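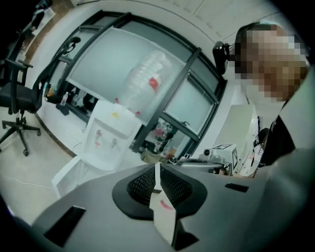

WORKING LIFE

Running the office after the move: a conversation with the office manager at Pillard

Dec 10, 2024

Pillard handles billing and records for dental practices. Until this October it did so from two floors of an old bank building in downtown Partington. It now has one long floor in a business park on the east side of town, with parking, a loading door and a lease that runs for seven years. The company has 201 employees, and a little over half of them come in on a given day.

The office manager has been there for eleven years. She started on the front desk, moved to payroll, and took over the building side of things when the person before her retired. We talked for most of an afternoon about how a company changes offices and what the job is like when it isn't changing offices.

She began with the lease, which is where she says the work started, more than a year before anyone packed a box.

"We knew the old landlord wanted to turn the building into apartments," she said. "He was decent about it. He told us early. But it meant I was looking at floor plans while still ordering light bulbs for a place we were leaving."

She toured nine spaces. Two were too small, one had no working elevator, and several had been fitted out for call centers, with carpet squares and low ceilings. The floor they chose had been empty for a while. The rent was lower than downtown, and the owner agreed to replace the air handling before they signed.

"Get that in writing before you sign," she said. "We did. The office next to ours didn't, and they were wearing coats in the first cold week."

The seating plan took up more of her time than the lease did. In the old building people had sat wherever there had been space when they were hired, so teams were spread over both floors. Claims sat above the people who fixed claims. She asked each team lead for a list of who needed to sit near whom, and got back lists that couldn't all be met.

"Everybody wanted the windows and everybody wanted to be far from the restrooms. I ended up doing it by phone use. If you're on the phone most of the day, you're at the north end. If you're reading all day, you're at the south end. After that I let the leads sort out their own rows."

There were complaints. She kept them in a folder and went back through it after three weeks. By then a good part of them had gone away without her doing anything, and she dealt with the rest one by one. Four people moved desks. One moved back.

The files were a bigger job. Pillard has been scanning its paper since before she joined, but the old basement still held boxes from the years before that, along with boxes of things that had been scanned and then kept anyway. She had a count done in the spring and it came to 440 boxes.

"My first thought was to move them all and deal with it later," she said. "Then I got the price."

The price was from Juserach, the moving company they used in the end, which charges by the truckload and by the hour for anything that has to come up stairs. The old basement had no elevator access. She went to the company's lawyer for a retention schedule, which set out how long each kind of record has to be kept, and she and two people from records spent part of every day for five weeks opening boxes. Most could be shredded. Some turned out to hold holiday decorations, and one was full of phone cords.

She would use Juserach again, with a few changes. The crew was careful and arrived on time. The labels were the trouble. She had printed color labels by team, and under the lights in the loading area the orange and the red looked the same.

"So accounting got some of training's chairs, and training got a lot of accounting's binders. It took two days to put right. Use numbers. You can have colors too, but put a big number on everything, on two sides and the top."

She also wishes she had moved the phones a day ahead of the furniture. The phone lines went over on the same night as the desks, and when something went wrong with the voicemail there was nobody free to look at it until the next afternoon. Callers heard the old closing hours for most of a day.

In the new office, meeting rooms are booked through Huvonik, a scheduling program the company had been paying for without using much. Downtown, rooms were booked on a sheet of paper taped to the door. She liked the paper. It worked because the rooms were close together and people could see who was in them.

"You can't do that on a floor this long. You'd walk the whole way down and find it taken. So we turned the program on, and the first month people booked rooms they didn't need, all day, every day, just in case. I put in a rule that if no one checks in after ten minutes, the room opens up again. I heard about that one."

The rule stayed. She says the people who were most annoyed by it now use it to get rooms at short notice.

I asked how much of an ordinary week goes to things staff would notice. She said not much. The badge system has to be updated whenever someone joins or leaves. The fire panel is tested monthly. There is a certificate for the elevator, a contract for the mats by the front door, and a man who comes for the plants. Invoices arrive for all of it, and she checks each one against the contract. Last year she found that the company had been paying for almost 200 parking permits at the old garage when it used far fewer.

"That had been going on since before me. It wasn't anyone doing anything wrong. The company got bigger, then more people started working from home, and the number on the form stayed the same."

The kitchen is what staff do notice. Pillard had one small kitchen on each floor downtown, and both had the same trouble with dishes. The new floor has one larger kitchen in the middle and a smaller drinks point toward the south end, so that people there don't have to cross the whole office for tea. She picked a plain hot and cold water dispenser over a fancier machine that made six kinds of coffee.

"The coffee machine was a lease, with a service plan, and you had to buy their pods. I've had one of those. When it breaks, it's all anyone talks to me about. Hot water and cold water, I can live with."

Dishes are now handled by a part-time cleaner who comes in at two and again at the end of the day. Before that she had tried a rota, a sign, and a second sign. The cleaner's hours cost $376 a week, and she had to make the case for it to the finance side. She did it by asking the team leads to guess how long their people spent washing up or arguing over washing up.

"They wrote down numbers that I thought were high. I didn't correct them."

She has less to say about design than I expected. The walls are white, apart from one blue wall by the front desk that was there when they came. The desks came with them from downtown, except for a few that were past repair. She bought new chairs for everyone who asked and for several who didn't ask but were sitting on cushions. The one thing she spent real money on was sound panels for the ceiling at the north end, where the phones are.

"We tried it without them for a week. You could hear one person laugh from the other end of the building. I called the panel company that same week."

Some people do miss downtown. There was a bakery across the street and a bus stop outside the door. The business park has a sandwich truck, on some days, and the nearest bus stop is a twelve-minute walk along a road with a sidewalk on only one side. She has been asking the transit office about a stop closer to the entrance. In the meantime the company pays for a van that meets the bus twice in the morning and twice in the evening. It is fuller than she planned for, and she is pricing a larger one for next year.

Asked what she would tell someone about to move an office for the first time, she thought for a while and then talked about keys. The old building had dozens of them, for cabinets and closets and a mail room that had changed locks twice. On the last day the landlord wanted every one returned, and she spent that evening on the floor of an empty office trying keys in doors.

"Start with the keys," she said. "Do it months ahead. Put a tag on each one and write down what it opens. I thought it would take ten minutes."

She has a key cabinet now, with a list taped inside the door. On the way out she stopped to check it. One hook was empty, and she went to find out who had the key to the supply closet.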